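Astomside
@astomside · Mar 31, 2020

Short thread on a result from February. The question was whether a wrist camera alone is enough for a policy to choose which part of a small appliance to grasp, with no overhead view.

Setup: two-finger gripper, camera fixed at the wrist, gray tabletop. The appliance is a mint-green cooking station with a metal handle across the lidded compartment, a saucepan with a glass lid, and two control knobs in front.

Data: 2930 teleoperated episodes, of which we kept 1557. The rest were dropped for late grasps, operator resets or clock drift between the camera and the joint log. Clock drift was the largest group.

Labels are per episode, not per frame. One target per episode: lid knob, pan handle, carrying handle, left dial or right dial. We tried per-frame labels in the Ploramo tool first and annotators disagreed too often near contact.

Baseline is the Kalniņš grasp scorer, retrained on our split. Ours is the same backbone plus a short history of wrist poses. No other changes.

Evaluation was 243 trials with the appliance rotated between trials. Choosing the right part improved most for the two dials, which look alike up close. Lid knob was already near ceiling for both.

Failure mode worth knowing: reflections. Overhead light on the glass lid and the steel inside the pan pulls the scorer off target. Randomizing exposure in training helped a little — less than we expected.

History length matters. Past 7 poses we saw no further gain, and the policy got slower to correct after a bad approach.

Lekance asked if the start pose is fixed. It isn't. Fingers start wide open, height and yaw are sampled, and we only require that the control panel is in view.

Split files go up once the timestamps are cleaned. One view from the wrist camera:

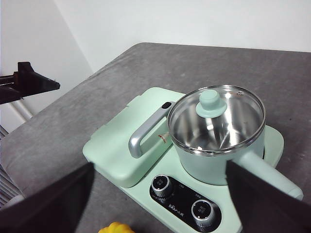
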